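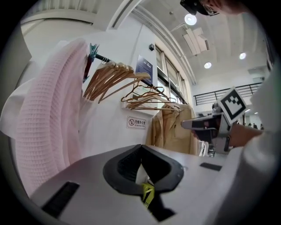 Jolotance Quick Breads

A set of 2,000 home recipes for muffins, loaves, scones and other baked goods raised without yeast. Each recipe has been typed up, split into fields and checked against the original card or page. The set is meant for people who work on recipe search, ingredient parsing or unit conversion.

Last updated: Jun 24, 2025

What is in the download

recipes.csv — one row per recipe
ingredients.csv — one row per ingredient line, linked by recipe_id
units.csv — the cup, spoon and weight table used for conversion

All 3 files are UTF-8 with a header row. Commas inside a field are quoted. Fractions are stored as decimals in the amount column, and the text as written is kept in amount_raw.

Fields

recipes.csv has 13 columns: recipe_id, title, kind, yield, pan, oven_f, bake_min, bake_max, steps, source_type, season, notes, checked.

The kind column is one of muffin, loaf, scone, biscuit, cornbread or other. Coffee cakes are under loaf if the pan is a loaf pan and under other if it isn't. We went back and forth on this and may split them out later.

oven_f is always Fahrenheit. Recipes that said only "moderate oven" have an empty oven_f and the original wording in notes. Please don't fill these with 350 and send the file back to us.

If a recipe gives a single baking time, bake_min and bake_max hold the same number.

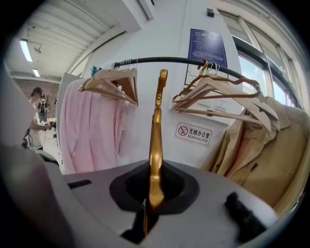

How the recipes were collected

Most came from handwritten cards and community cookbooks lent to Kurnia, a small recipe archive in Clotmont. The rest were sent in through the archive's web form. Every sender agreed to have the recipe shared under the terms below. Names, addresses and dedications were removed before typing.

Each recipe was typed once and read back by a second person. Where the two disagreed about a smudged amount, the ingredient line is marked unclear — there are more of these for baking soda than for anything else.

Known problems

Cranberry, pumpkin and apple recipes are overrepresented. The web form was busiest in November, and it shows.

"1 can" and "1 package" have no weight attached. Package sizes have changed over the years and most cards carry no date.

Butter and margarine are kept as written. "Oleo" is mapped to margarine in the ingredient_std column.

Grain-free and egg-free tags are not included. Version 1 had them, but they were guessed from the ingredient list and were wrong too often. Do not use this set to decide what is safe for someone with an allergy.

Loading

The files open in any spreadsheet program. The Kobori parser reads them directly from version 2 on; point it at the folder, not at a single file.

License and contact

Free to use and change for any purpose, with credit to Jolotance Quick Breads. Corrections are welcome through the archive's web form. Include the recipe_id and the line as you think it should read. 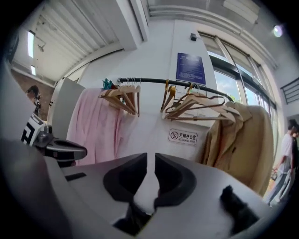

Wooden hangers and a pale pink garment on a black rail.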